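グリッパ比較 点検チェックリスト(コメント付)
Skancombe 第2作業室 / 対象:Candell 平行2指、Grimshaw 平行2指
コントローラ:Ploltora(両方とも同じ設定で回す)
9月分 記入は走り書きで可。あとで清書

判定:○=可 △=条件付 ×=不可 −=未実施

1. 始業前

1-1 非常停止ボタン、押下→復帰 ○
両グリッパとも確認。復帰後に原点に戻らないことが一度あり、再投入で解消。ログ番号2146に残した。

1-2 エア漏れ、配線の擦れ −
電動のみなのでエアは対象外。次回からこの行は消す。

1-3 ワークの準備 ○
木製キューブ、赤・青緑・オレンジを各色2個。1組は枠の中でL字に組んで見本にする。もう1組は枠の外、動かす側。見本には触らない。
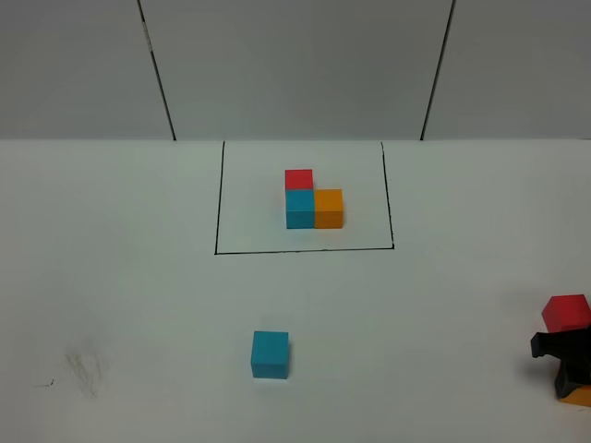 1-4 天板の清掃 △
マーカー跡が消えきらない。アルコールで30秒こすってもだめ。カメラの誤検出は今のところなし。次の比較までに消すか、天板ごと替えるか決めること。

1-5 可動範囲内に手・工具なし ○
毎回声出し。省略しない。

2. 把持

2-1 開閉速度の設定値 ○
両方450で統一。メーカー推奨値は別々だが、比較にならないので揃えた。

2-2 爪の当たり △
Candellは爪先が角ばっていて、隣とくっついたキューブに差し込むとき引っ掛かる。Grimshawは入るが保持がやや甘い感じ。パッド交換後に再確認する事。

2-3 積み上げ(2段) △
青緑を上、オレンジを下。上下で横にずれてる。左側は上がはみ出し、右は下のほうがわずかに出る。リリース位置の補正値を見直す。崩れなければ可、という基準は緩すぎるかも。

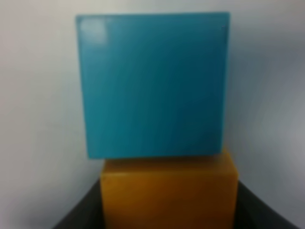 カメラ・視野関係

3-1 手首カメラの固定ネジ ○
増し締め済。締めすぎ注意、樹脂側のネジ穴がなめかけてる。

3-2 手首カメラのピント ×
近距離でぼける。キューブの縁が甘く、角の検出に使うにはきつい。レンズの最短距離を調べてから再設定すること。今回は固定カメラ側の座標を優先した。

3-3 ケーブルの取り回し △
手首まわりの黒いケーブル、コネクタから外へ大きくふくらんでから本体に戻る形になっている。回転軸を大きく振ると枠側のワークを払いそうで怖い。結束バンドをもう1本追加して、余長を詰めること。詰めすぎると今度はコネクタに負担がいくので、振り切った姿勢で確認してから切る。
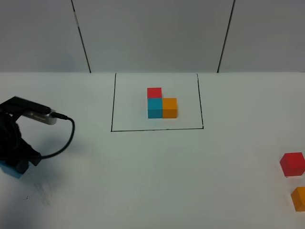
3-4 固定カメラの視野 △
右端のワークが切れる。オレンジは左側しか入らない。カメラを引くか、置き場を内側に寄せるか。引くと枠の中が小さくなるので、寄せる方で試したい。赤も位置によっては危ない。

3-5 照明 ○
影は薄い。閾値は変更なし。カーテンは閉めたままにする事。

4. 繰り返しと終了時

4-1 各グリッパ3回ずつ △
Candellは完了。Grimshawは途中で時間切れ、残りは次回。この段階で優劣は書かない。

4-2 枠外ワークの戻し位置 △
青は左手前、赤とオレンジは右端。決めた印がないので毎回置きかたが変わる。向きも揃っていない。天板の裏からテープで印をつける案あったが透けないので却下、表に小さく点を打つ。

4-3 アーム退避 ○
退避姿勢で固定カメラの視野から完全に外れること。見本のL字が動いていないかもここで見る。
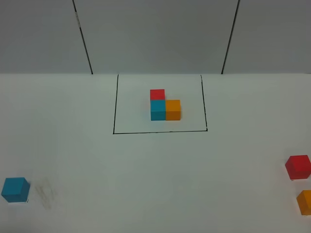 図4 アーム退避時の天板。枠内に見本のL字、枠外に各色1個

4-4 電源断の順序 ○
コントローラ → アーム → カメラPC。逆にするとPloltoraが次回起動時にエラーを吐く。

4-5 グリッパの保管 △
Candellの箱、緩衝材が片側だけ。Grimshawの箱と入れ違えないようラベル貼ること。

持ち越し
・パッド交換(Grimshaw)
・手首カメラの最短距離の確認
・結束バンド追加、余長詰め
・右側の置き場を内側へ
・このリストの1-2を削除、積み上げの許容ずれを数値で追加

次回開始は9:30、1-1から全部やりなおし。前回○だった項目もとばさないでください。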